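4　広口容器から細口容器への注ぎ移し

4.1　対象とする動作の範囲

本節では、前節までに扱った食卓上の配置替えに続き、卓上で行われる液体の移し替えのうち、漏斗を用いない注ぎ移しを取り上げる。対象は、飲用の広口容器（マグ、湯呑み、計量用でないカップ）に入った水を、ねじ口をもつ透明な樹脂製ボトルに移す動作である。家庭内では、飲み残した水を水やり用に取り置く、冷ました湯をボトルに詰めて持ち出す、電気器具の給水用にあらかじめ水を分けておくといった場面で生じる。いずれも調理そのものには含まれず、調理動作を単位とした従来の分類では「その他の卓上作業」に一括されることが多かった。

この動作を独立に扱う理由は、受け側の開口が注ぎ側の開口に比べて著しく狭い点にある。広口容器から広口容器への注ぎ移しでは、液流の落下点が多少ずれても受け側の縁の内側に収まる。細口への注ぎ移しでは、液流の幅、落下点、および落下点の時間的な移動の三者が同時に制約され、注ぎ手は傾斜角を細かく調節しながら、注ぎ側の縁と受け側の口の相対位置を保たなければならない。こぼれの量自体はわずかであっても、卓面の拭き取り、ボトル外面の拭き取り、ラベルの濡れといった後処理が続くため、作業全体の長さに与える影響は大きい。

なお、酒類、油、粉体の移し替えは対象から除いた。油は粘性のため縁の裏側への回り込みが水と異なる様相を示し、粉体は流動の開始と停止が不連続になる。これらについては別稿で論じる。

4.2　容器の記述

注ぎ側の容器は、縁の平面形状、縁の断面、取っ手の付き方の三項目で記述した。縁の平面形状は円形、楕円形、多角形に分けた。多角形には、胴から縁まで角をもつものと、胴は円筒形で縁のみ角をもつものが含まれるが、注ぎ口としての働きは縁の形によってほぼ決まるため、本節では両者を区別しない。縁の断面は、外側へ反るもの、直立するもの、内側へすぼまるものに分けた。

取っ手の付き方については、予備観察の段階で用いた「側面の環状」「側面の棒状」「なし」の三分類では不足が生じた。容器の軸から短い軸部が伸び、その先端に横木を渡したT字状の取っ手が分類に収まらなかったためである。T字状の取っ手は、環状の取っ手のように指を通すことができず、横木を握るか、軸部を指の間に挟んで横木を掌で受けることになる。傾斜の回転軸が容器の胴から離れるので、同じ角度だけ傾けたときの縁の移動量が大きくなる。そこで本調査では「T字状」を加え、分類を四つとした。

八角形の縁とT字状の取っ手を併せもつマグから、キャップを外したボトルへ水を移している状態を図4に示す。マグは外側がクリーム色、内側が暗い赤褐色であり、取っ手の横木は明るい色の木の丸棒で、両端が丸められている。液流は細く、下側の縁からボトルの口へ落ちている。内面の縁寄りには小さな水滴が認められる。内面の色が濃い容器は、残水の量を上から読み取りにくい反面、光の反射によって水滴の付着を確認しやすい場合がある。本節で後述する「残滴」の判定では、この内面の色の差が判定者間の不一致の一因となった。

受け側の容器は、口の形式、首部の形状、肩部の形状、ラベルの有無で記述した。ボトルの首部にリング状の凹凸があるものでは、口の外にこぼれた水が凹凸に沿って周方向に広がり、首部の下端から一か所にまとまって流れ落ちることがある。首部が平滑なものでは、こぼれた水は傾きの低い側にそのまま垂れる。肩部が丸みを帯びて広がる形状では、肩の上で水が薄く広がり、ラベルの上端に達するまでに時間を要した。
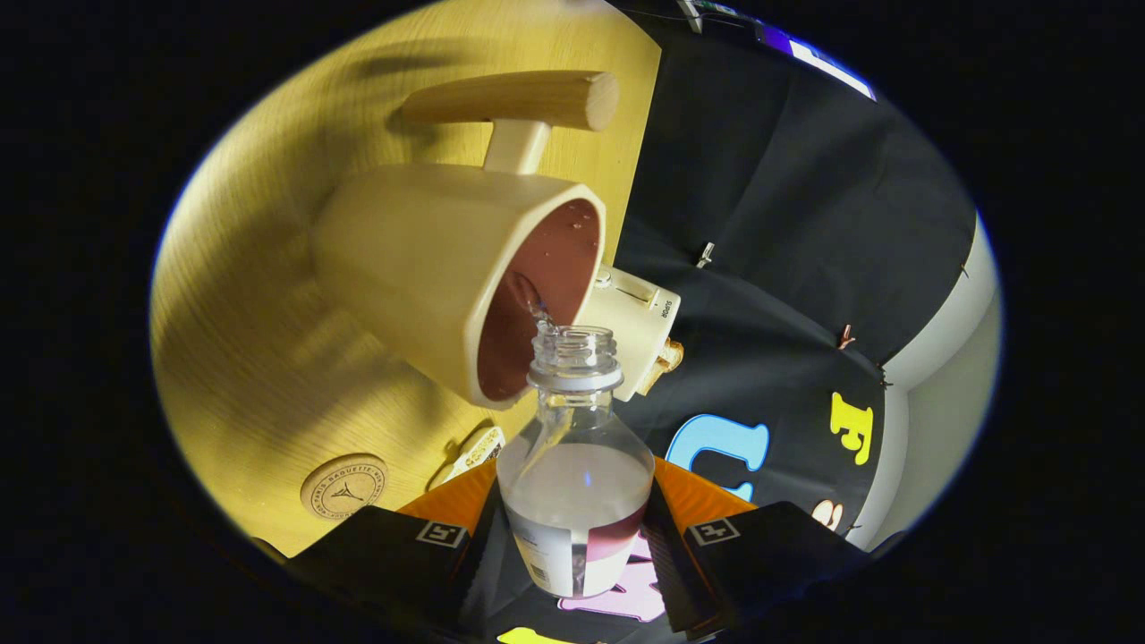
4.3　観察の方法

観察はWesham地区の集合住宅に居住する世帯を対象とし、2019年10月3日に開始した。参加世帯は23世帯である。各世帯には、普段使用している広口容器とボトルをそのまま用いるよう依頼し、容器の貸与は行わなかった。容器を統一すれば縁の形状の効果をより直接に比較できるが、本調査の目的は、使い慣れた道具と使い慣れた作業面の組合せのもとで注ぎ移しがどのように行われるかを記述することにある。容器を統一した条件での比較は、Jendell実験室における計測として別に計画した。

作業面は、各世帯で飲み物を置くのに使う机または台とした。流しの上で行う移し替えは、こぼれに対する注意の払い方が卓上と大きく異なると予想されたため、本節の集計には含めていない。予備観察を行った9月の段階では流しの上の事例も記録していたが、注ぎ始めの位置合わせを省略する例が目立ち、卓上の事例と同列に扱うことは適当でないと判断した。流しを主な作業場所とする世帯についても、卓上での移し替えに限って記録を採った。

一回の注ぎ移しは、注ぎ側の容器を持ち上げた時点を始点とし、同じ容器を作業面に置いた時点を終点とした。途中でいったん傾きを戻し、再び注いだ場合も一回と数える。ただし、途中で容器を作業面に置いた場合はそこで区切り、次に持ち上げた時点から別の一回とした。この基準により112回の注ぎ移しを得た。

各回について、次の事象の有無を記録した。口外れは、液流の一部または全部が受け側の口の外に落ちることを指す。伝い漏れは、水が注ぎ側の縁から離れず、容器の外面に沿って流れることを指す。溢れは、受け側の口から水が出ることを指す。残滴は、傾きを戻した後に縁に残った水滴が、その後の移動中に作業面へ落ちることを指す。ひとつの回に複数の事象が生じた場合は、それぞれを記録した。

判定は二名が独立に行い、不一致のあった回は協議によって決定した。協議によっても決まらない回については、Anatole Chauvinが記録を再度確認し、その判定を採用した。不一致は残滴に集中しており、口外れと溢れではほとんど生じなかった。残滴については、水滴が作業面に落ちたことが記録から明らかな場合のみ「有」とし、縁に水滴が残っているだけの状態は「無」とした。

受け側の容器の支持についても記録した。作業面に置いたまま手を添えない場合、下部を保持する場合、首部を保持する場合に分け、注ぎの途中で変更があったときは、液流が受け側の口に達した時点の状態を採った。空のボトルは軽く、液流が口の縁に当たるだけで傾くことがあるため、支持の有無は口外れの発生に直接かかわる。下部の保持は転倒を防ぐ一方、口の位置の微調整には首部の保持ほど適さない。首部の保持は位置合わせに有利であるが、口外れが起きたときに保持している側が濡れる。

4.4　結果

4.4.1　事象の発生

得られた記録のうち、四つの事象のいずれかが生じたのは64回であった。最も多かったのは伝い漏れであり、口外れがこれに続いた。溢れは少数にとどまった。伝い漏れと口外れは同じ回に生じることが多く、その場合、時間的には伝い漏れが先行する例が大半を占めた。水が外面に回り込むと、注ぎ手は傾きを急に増して液流を縁から離そうとし、その結果、落下点が前方に移動して口の外に達する。この一連の経過は、注ぎ始めに傾きを小さく抑えようとする慎重な注ぎ方でかえって多く認められた。

注ぎ終わりの伝い漏れも少なくなかった。傾きをゆるやかに戻すと、流量の低下に伴って液流が縁の下面に付着し、外面に沿って底部まで達する。容器を置いた後に作業面に輪状の跡が残るのは、多くがこの経過による。傾きをすばやく戻した回では伝い漏れが抑えられたが、縁に残った水滴が移動中に落ちる例があり、残滴として記録された。

4.4.2　縁の形状との関係

円形の縁では、液流の出る位置が傾ける方向のみによって決まり、縁に沿って左右に移動しやすい。とくに側面に環状の取っ手をもつ容器では、手首の回転に伴って傾ける方向が取っ手の反対側からわずかにずれ、注ぎの進行とともに液流の出る位置が移動した。注ぎ手の多くはこれを容器全体の平行移動で補っていた。

多角形の縁では、角から注ぐ場合と辺から注ぐ場合とで経過が異なった。角から注いだ回では液流が角に集まり、流量が小さい段階でも落下点が安定していた。辺から注いだ回では、注ぎ始めに辺の広い範囲が濡れ、液流が一本にまとまるまでに時間を要した。ただし、いったん流量が増すと両者の差は小さくなった。角をもつ容器を使う世帯がすべて意図して角から注いでいたわけではなく、取っ手の付いた方向と角の位置の関係によって、無理のない持ち方をすると辺から注ぐことになる容器もあった。Conceição型の容器はこれにあたり、使用者は角から注ぐために取っ手を持つ手を胴に持ち替えていた。

縁の断面については、外側へ反るもので伝い漏れが少なく、直立するもので多いという傾向がみられた。内側へすぼまる縁は事例が限られ、傾向を述べるには至らない。縁の厚みは本調査では測定していないが、厚く丸められた縁では水の回り込みが生じやすいとの印象を判定者の双方が記している。

4.4.3　取っ手の形状との関係

T字状の取っ手をもつ容器では、持ち上げてから注ぎ始めるまでの時間が長い傾向にあった。横木を握った状態では縁が手から離れているため、縁とボトルの口の距離を詰めるのに細かな修正を要する。他方、大きな傾斜を必要とする注ぎの終盤では、環状の取っ手に比べて手首の姿勢に余裕があった。環状の取っ手では、容器を横倒しに近い角度まで傾けると肘を高く上げる必要が生じ、途中で胴に持ち替える例が認められた。持ち替えが生じた回では、その前後で液流が途切れるか、落下点が大きく動いた。

取っ手のない容器では、胴を直接つかむため縁と手の距離が短く、注ぎ始めの位置合わせは速かった。ただし、この種の容器では中身の温度が高い場合に縁の近くだけを指先で支える持ち方が採られ、傾斜の調節が粗くなった。冷めるのを待ってから移す世帯もあり、温度の影響を容器形状の影響から切り離すことは、この観察の範囲では難しい。

4.4.4　受け側の水位の見え方

溢れが生じた回では、注ぎの終盤に注ぎ側の容器がボトルの口を覆い、注ぎ手の視線から首部の水位が隠れていた。透明なボトルであっても、ラベルが胴部に巻かれている場合には下部の水位が読み取りにくく、ラベルの上端を越えて初めて水位が確認される。胴部から首部に移ると断面積が急に減るため、水位の上昇は速くなる。注ぎ手が傾きを戻し始めてから液流が止まるまでの遅れがこの区間に重なると、口まで達する。

水位の確認は、視線を下げてボトルの側面を見る方法と、液流の落ちる音の高さの変化を手がかりとする方法に大別された。後者は注ぎ手の発話から把握したものであり、どの程度実際の調節に用いられているかは確かめていない。細い液流で注いでいる間は音の変化が小さく、この手がかりは流量の大きい注ぎ方に限って有効であると考えられる。

4.5　作業面上の周辺物

注ぎ移しが行われた作業面には、移し替えに直接使わない物が置かれていることが多かった。小型の電気器具、筆記具、紙類、食器などである。これらを事前に片付ける世帯は少なく、ボトルのすぐ脇に器具を残したまま注ぐ例が一般的であった。周辺物の存在は、注ぎ側の容器の進入方向を制限する。取っ手が長く張り出す容器では、取っ手が周辺物に触れない向きを選んだ結果、注ぎに適した縁の部分が使えなくなることがあった。

周辺物を移動する場合、その時点は注ぎの前よりも、こぼれが生じた直後に集中していた。紙類は最初に遠ざけられ、電気器具は拭き取りの段階で持ち上げられるか、動かさずに周囲だけが拭かれた。器具の下に水が入り込んだかどうかを確認した例はわずかである。Deltierの住戸観察で用いられた物品配置の記法を適用すると、注ぎの前後で配置が変わらない物と、拭き取りのために一時的に移される物とが区別できるが、元の位置に戻されたか否かの基準には再検討の余地がある。

木製の天板では、水滴が木目に沿って広がる前に拭き取ろうとする動作がみられ、樹脂や石の天板に比べて拭き取りの開始が早かった。布を手元に用意してから注ぐ世帯も木製の天板に偏っていた。ただし、天板の仕上げについては聞き取りによる情報にとどまり、吸水性の違いを直接に調べたものではない。

4.6　記述上の留意点

以上の結果は、各世帯の容器をそのまま用いた観察に基づく。縁の形状、取っ手の形状、内面の色、ボトルの首部の形状は独立に変化しておらず、特定の組合せに偏っている。多角形の縁をもつ容器はT字状または環状の取っ手を伴うものに限られ、取っ手のない多角形の容器は観察されなかった。したがって、4.4.2と4.4.3で述べた傾向の一部は、相互に置き換え可能な説明を許す。

また、注ぎ始めの水量を統制していない。満量に近い容器では小さな傾斜で水が出るため、縁の通過速度が低く、伝い漏れが生じやすい。残量の少ない容器では大きな傾斜が必要となり、取っ手の形状の影響が強く現れる。水量は開始時の記録から三段階で目視判定したが、内面の暗い容器では判定を保留した回がある。これらの回は事象の集計には含め、水量別の比較からは除いた。

受け側の口と注ぎ側の縁の間隔についても、本節では接触の有無のみを扱った。縁をボトルの口に触れさせて注ぐ方法は、落下点のずれを抑える反面、空気の抜け道を狭め、口の縁に沿った水の逆流を招く。接触させずに細い液流を落とす方法では空気の出入りが妨げられない。両者の選択が容器の形状によるのか、飲み口に縁を触れさせることへの抵抗によるのかは、聞き取りの回答が分かれたため、次節の計測では間隔を連続量として記録し、改めて検討する。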